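I am starting a small thread about the round glass table and about one pineapple. If you live with a glass table, please correct me where I am wrong. I have learned most of this by making mistakes.

The table is from Nekano, the secondhand furniture store in Lolow. It is 100 centimeters across. I measured it in the store and then again when it came, and both times I was surprised how big a circle feels compared with a square of the same width.

I wanted wood. My whole family has wood. But the glass one was there, the price was good, and the seller let me walk around it for a long time without saying anything.

First thing I noticed: on a glass table, the floor becomes part of the tablecloth. We have the speckled gray carpet, and every dark patch of it is now visible through the top, between the plates. With a wooden table you can forget the carpet for months.

So before I put anything on the table, I vacuum under it. It sounds strange, to vacuum the floor so that the table looks clean, but try it and you will see the difference.

Now the fruit. The pineapple came from the market hall, which opens at 9 in the morning. I like to be early there, when the fruit sellers are still arranging the boxes and have patience for my questions.

I asked for one that is ready to eat the next day. The skin is yellow-orange almost everywhere and the leaves are still green. I was told to smell the bottom. I smelled the bottom. I am still not sure what I should feel there, but it was sweet.
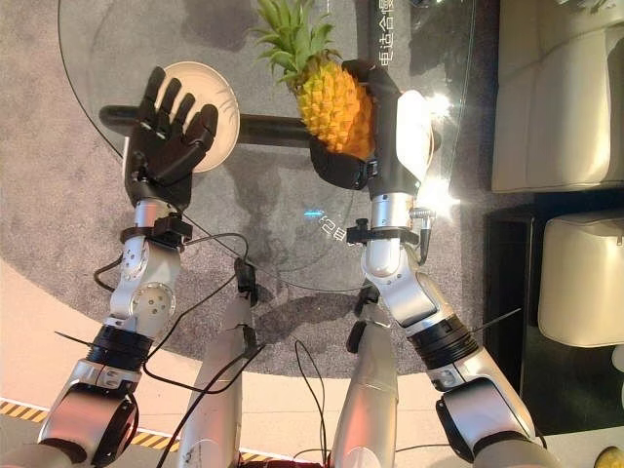

I should say something about the plate also. It is the plain Tessier one with the raised rim, no pattern. I have flowered plates from my aunt, and on wood they are beautiful, but on glass with carpet behind them there is too much to look at.

A plain plate on glass gives the eyes some rest. I don't know if a designer would agree with me. It is only what I see when I sit down.

The rim is useful for pineapple. Pineapple gives a lot of juice, much more than you think while you are cutting, and a flat plate lets it go over the edge. Then it is on the glass, and it dries there, and you will find it later with your elbow.

Question for people who know: do you put the whole fruit on the plate or next to the plate? I tried both. On the plate it looks like a painting in a hotel. Next to the plate it looks like somebody is going to eat it, and I prefer this.

A whole pineapple on glass has one problem, it rolls. Not far, but it wants to turn until the leaves decide for it. The crown stops it on one side. I lay it with the crown away from the edge of the table and I stay near.

I also put it down slowly. The skin is rough, and I was worried about scratches. I have found none so far, but I don't push it across the top. I lift it and I put it where I want it.
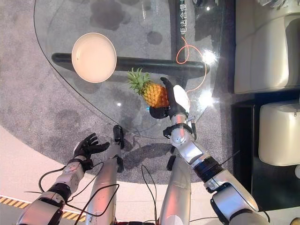

Let me continue with the shadow, because this was a surprise for me. On a wooden table the shadow of a plate is directly under the plate. With glass, the shadow goes down to the carpet, and the plate looks like it is standing in the air. A friend from my language class said it made her nervous to put down a cup.

Then the lights. Overhead lights make bright spots on the glass, and if you sit on the wrong side you have one of them beside your food the whole meal. I moved my chair a little to the left and it was solved. Before that I had spent an evening looking at lampshades.

There is also the base. Ours has a long black bar, and you see it through the top like a line drawn with a ruler. I used to hide it with a cloth. Now I use it. If the plate stands a little above the line, everything looks straight, even when the rest of the room is not.

About cleaning. I tried the blue spray, I tried vinegar and water, I tried only water. For me, warm water with one drop of dish soap, then a dry cloth, is the best. The spray left stripes that I could see only in the late afternoon, when it was too late to be angry.

The cloth is more important than the liquid. Mine is a flat one without loops, from Flellano, the small household store next to the post office. It took me 3 washes before it stopped leaving little hairs on the glass. Wash it without softener, please. I did not know this.

Don't forget the edge of the glass. Fingers go there every time somebody stands up. I wipe it all the way around in one movement, and I wipe the underside of the edge also. From the side, the edge has a green color, very light, and when it is clean the color is much nicer.
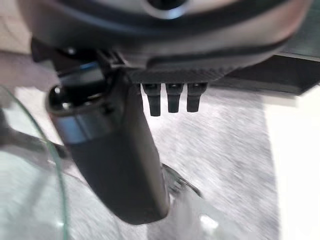 Light gray floor, and the thin curved edge of clear glass on the left.

Somebody asked me in a message if a glass table is cold for the arms. Yes, in the morning, in the winter. I wear sleeves. By the time the coffee is finished I don't notice it anymore.

The same person asked if it is loud. Yes, this is true, every plate makes a sound. You learn to put down first one side of the plate and then the other side. My mother visited in March and did it correctly from the first minute, so maybe it is simply good manners.

Back to the pineapple, how I cut it. Never on the glass. I carry it to the kitchen, to the thick board, and I bring it back in pieces. I write this because I saw a video where a man cut bread directly on a glass table and I had to close the window on my computer.

I cut off the crown and a slice from the bottom, then it stands by itself. Then the skin, from the top to the bottom, following the round shape. I cut too thin at first and the brown eyes stay in. It is better to lose a little fruit than to sit there with the tip of the knife for half an hour.

The eyes go in diagonal lines around the fruit. You can cut a shallow groove along each line and they come out together. It looks very professional and it is easy, so please do it when guests are watching.

What I do with the core: I don't throw it away. I cook it with water and 100 grams of sugar until the kitchen smells like a candy store, then I take out the core and keep the syrup in a jar in the fridge. It is good in black tea. It is also good on plain yogurt when there is nothing else in the house. 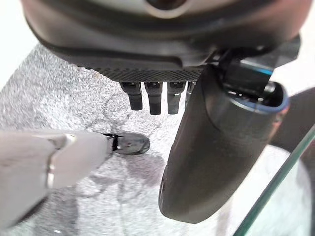 Close up: black and dark gray, with a strip of fine woven texture across the middle.

A few small things I forgot.

If you use felt dots under a vase or a bowl, choose clear ones. I had brown ones, and through the glass they looked like raisins when I was sitting on the floor.

A round table doesn't like the wall. I tried to put it in the corner to save space, and there was a triangle behind it where only crumbs lived. Now it stands more in the middle of the room and we walk around it. The room feels smaller on paper and bigger in the evening.

And don't keep papers on it. Glass shows the bottom side too, so when I lie on the carpet to do my back exercises I can read my own electricity bill.

I am still looking for a nice placemat, round, in one color, not plastic. If you know a store that sends to Lolow, please write it under this post. I will answer everybody, maybe slowly, I check the dictionary a lot.

Next time I want to try a melon. I already know that it will roll more.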